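Stoltcombe shoe set: read me first

This is the readme for the shoe rack recordings I've been making with the hand-held grippers, plus notes on the grippers themselves, because half the mail I get is about the hardware and the other half is about the file layout. I'm keeping both in one place so I only have to fix my mistakes once.

Stoltcombe is what I call the whole project (grippers, recording script, data). The grippers are version 2 of the design. Version 1 is still in the repo under old/ and please don't print it, the finger arms flex like crazy and I never got the pads to sit square.

What's in here

There are 1134 episodes in the current release. An episode is one go at one small job: pick up a shoe, put it on the rack, stop. Some are shorter than that (pick up and put back down on the table) and a few are longer because I fumbled and kept going. I left the fumbles in. If you only want clean ones, filter on the "tidy" column in episodes.csv, where 1 means I was happy with it and 0 means I wasn't. It's my own opinion and I was grumpier some evenings than others, so take it for what it is.

Every episode folder has:

left.mp4 and right.mp4, one from each gripper
head.mp4, the view from above the table
width.csv, how far each pair of fingers is open, with timestamps
notes.txt, usually empty, sometimes me complaining

Timestamps are in milliseconds from the start of the episode. Left and right share a clock. The head camera does not (sorry!), so there's an offset for it in episodes.csv and you have to add it yourself. The loader in tools/ does this for you if you pass --align. I keep meaning to make that the default.

The fingers

Each finger is a black arm with a block screwed on the end, and the pad goes on the inside face of the block. I print the arms solid, no infill tricks, and I press a brass ring into the round hole before anything else goes together. Do that step with a soldering iron and go slow. My first two went in crooked and I had to drill them out and start over.

The pads are the part that wears. Rubbery stuff is great on shoes because the shells are smooth and curvy and hard plastic just skates right off, but the edges get ragged after a while and then little threads start coming away. I trim them when I remember to. I don't swap a pad until it stops gripping, so the look of the pads changes over the release, and if you're training on the finger views you should probably know that before you split by episode number. Shuffle first!

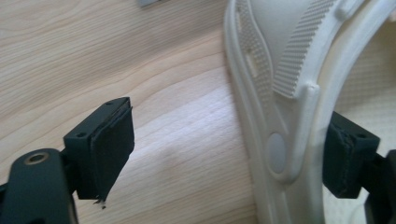

Getting a finger inside an opening is the move I had to practice most. You come in at an angle, let one pad go in past the rim, and only then start closing. If you close early you push the shoe across the table, and on pale wood with a bit of shine to it, it'll slide a long way. Straps are their own headache. My rule for myself was no grabbing by the strap, only by the body, and I broke it often enough that there's a "strap" column too.

Things I'd do differently on the build: the screw holes in the block are too close to the corners. They haven't split on me yet, but Cheng-en Chow built a pair from the same files and cracked one the first night. The wider block is in the wurisby branch (Wurisby is the next version, I name them whatever I feel like). It isn't tested enough to merge. If you build it, tell me how it goes.

The table and the rack

The rack is a two-tier one with thin metal rods and see-through gray shelves. It's light, so it moves if you bump it, and I didn't tape it down. I went back and forth on that. Taping would make the recordings more repeatable, but I want whatever gets trained on this to cope with a rack that has drifted a couple of inches, and a rack at home isn't going to be taped to anything. Its position gets logged by eye at the start of each session as "left", "middle" or "right", and that's as precise as it gets.

Shoes go on the upper shelf unless the notes say otherwise. Toe pointing to the back, heel toward you. Timo Reinholz and I argued about this for most of a Monday evening (he wanted heels in, like in a store) and I won by having already recorded a bunch.

Cables: both grippers are wired, and the cables need slack. If you're copying the setup, stand up, reach to the far edge of the table with both hands, and check that nothing tugs. Then add a bit more. I lost a whole session to a connector that worked itself out every time I reached for the top shelf, and of course I didn't notice until I tried to play it back.

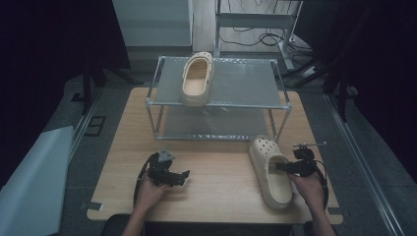 Clogs were the nicest thing to work with, I have to say. Big open heel, thick sole, you can get the jaws right in there and lift. The hard part is when one is lying on its side, because you need to roll it upright somewhere between picking it up and setting it down, and my wrist only goes so far. In a lot of those episodes I put it down halfway and regrip. Those are marked "regrip" and I'd love for someone to see if a policy learns to do that by itself.

Known problems

Episodes from before the August cleanup have the left and right width columns swapped. The loader fixes it. If you read the CSV by hand, you have to fix it yourself.

Episode 3740 is not a typo. The numbering has gaps because I number at record time and delete later, so the folder numbers run way past the episode count.

There are 15 episodes where head.mp4 stops early. They're listed in short_head.txt. The gripper videos for those are fine.

The background is not controlled at all. It's a shared workshop, there are stands and cables and curtains and whatever else is parked there that night. I like it that way but you may not.

Using it

Unpack everything into one folder and run tools/check first. It takes almost no time and it'll tell you if a file is missing. After that tools/play will show the three views side by side, and if you press w it draws the finger width along the bottom.

Do what you want with the data and the print files. If you use them in something, a link back is nice. Bug reports go in the tracker under "trastell" (that's the recording script) for anything to do with recording or timing, and under "fingers" for anything you can hold in your hand. Please put the episode number in the title, I will not go hunting for "the one with the clog".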